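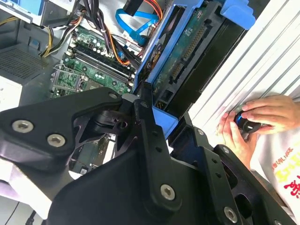 Wrist view over the open tower, bench cell

Robot Bench Practice Group — Minutes
Lemula workshop, Nov 30, 2021

Chair: Priit Vasiliauskas. Notes: Syahrul Simanjuntak. Molefe and Milmont both sent people, and Hustier joined by phone. Good turnout!

1. Last minutes
Accepted with one fix: the August draft is version 4, and the old page header was wrong.

2. Hands near the gripper
The longest item, and a really good one. The draft says a person may hold a part inside the case area only while the arm is stopped or in slow mode. Molefe asked who decides which. After some back and forth we agreed it is the person at the case, every time, and the operator says it back out loud before touching the controls. Priit loved this (so did I) and wants it moved up to page one.
Loose sleeves and lanyards: wording stays as is. Gloves: still open. Hustier will send their text.

3. Fixtures and case placement
Agreed that the tower lies on its side with the side panel off and the open face up, and that small parts get a printed holder wherever we have one. 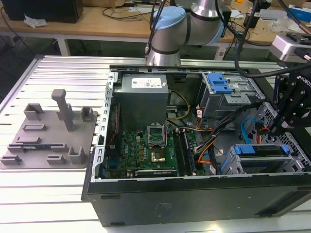 Milmont wants the fixture plate kept on the same side of the case for a whole run, so the arm paths stay easy to read. Agreed. They also asked for a fixed spot for loose boards. We like it but want to try it first — Syahrul to write up a trial.

4. Cables
New rule, passed with no changes: arm cables are checked by hand through the full reach before the first run of a shift. Inside the case, SATA and power leads are moved clear of the path or the path is changed. Pushing through a cable bundle counts as a stop and goes in the log.

5. The log
We now have 1,464 entries across all the sites, and people are writing real sentences in them, which makes me very happy. Of the stops, 68 have no cause filled in. Each site will go back over its own. Hustier offered to share their short form with up to 16 fields; Priit would like it shorter.

6. Actions
Priit — move the say-it-back rule to page one
Hustier — glove wording
Syahrul — trial plan for the loose board spot
All sites — fill in missing causes

7. Any other business
Molefe would like to host next time and show their stop button drill. Yes please! Date to be set by email.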